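Against the Refill Reminder

My coffee supplier, Fallico, wrote to me at 7 this morning to say it missed me. I had been gone for a weekend.

I have no quarrel with coffee. I drink far too much of it. My quarrel is with the subscription, which has decided that breakfast is a relationship and that I'm the one neglecting it.
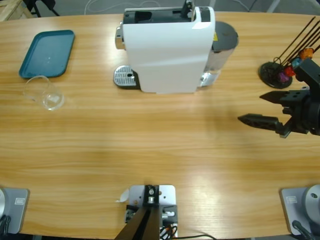
My neighbor Kittipong Kaewmanee pays for the premium tier. He gets a tasting card and a birthday message, and he has 169 capsules in the hall closet because pausing takes a phone call.

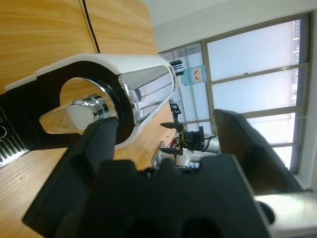
Our grandparents bought a can when the can was empty. The can never asked how they would rate it. I have loyalty points now, 774 of them, and a mug costs 2000.

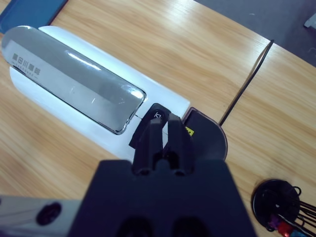

I did try to quit in February. The website offered me a free month, then a survey, then a picture of a sad cup. I took the free month. It renews on its own.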